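Pruliron Hall Linen Project: What We Did With All That Fabric

Textiles and Home Studies, final report
Mavis Haverford
3/11/20

Why I picked this

My grandmother sewed for the whole street in Ceddale, and when she moved to a smaller place my family ended up with her fabric. All of it! Tablecloths, curtain ends, dress lengths, pillowcases with one side unpicked, and a lot of pieces I still can't name. It had been sitting in our spare room since July, and my mom wanted the bed back. So when Ms. Nic Giolla said our project had to fix a real storage problem, I had mine picked out before the bell rang.

My partner was Mortimer Gallagher, who had never folded anything bigger than a T-shirt and said so on day one. We got to use the long tables at Pruliron Hall for three afternoons.

The plan

I wanted to sort by color first, and Mortimer wanted to sort by size. We argued for a while and then tried his way, and it was a mess (everything looks the same size when it's in a heap). Color went much faster. We made piles for whites and grays, for pinks and reds, for beiges and browns, and one for "no idea." Prints went with whatever their background color was, so a beige with flowers on it counted as beige.

After that we measured each piece, wrote it on a card, and folded it to fit the Nirkar boxes my mom already had. By the end we had 172 pieces on cards. I was hoping for 2000 inches of usable trim and ribbon too, but we only got to 1079, and some of that is pretty faded.

What went wrong

The slippery fabrics were awful. You get one corner lined up and the other one slides off the table. We ended up laying them over a bigger cloth so they had something to grip, and that helped a lot. I also wish we'd ironed before measuring. A few of the cards are off by an inch or more and I had to go back and redo them at home.

The pink and red pile

My favorite part by far! I kept finding colors I would never have put together, like maroon over pale pink, and now I want a quilt in exactly that. Picking a piece up by one end was the quickest way to get it off the pile without dragging everything else along.

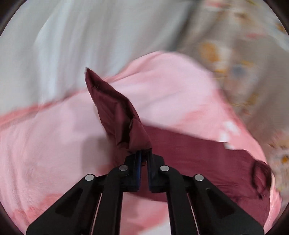

What I'd do next time

Start with fewer pieces, for one thing. I'd also get the cards printed up front, because my handwriting got worse every day and Mortimer's was never good. The "no idea" pile is still in a bag under my desk. Grandma is coming over to go through it with me, and I'll add those cards to the box when we're done.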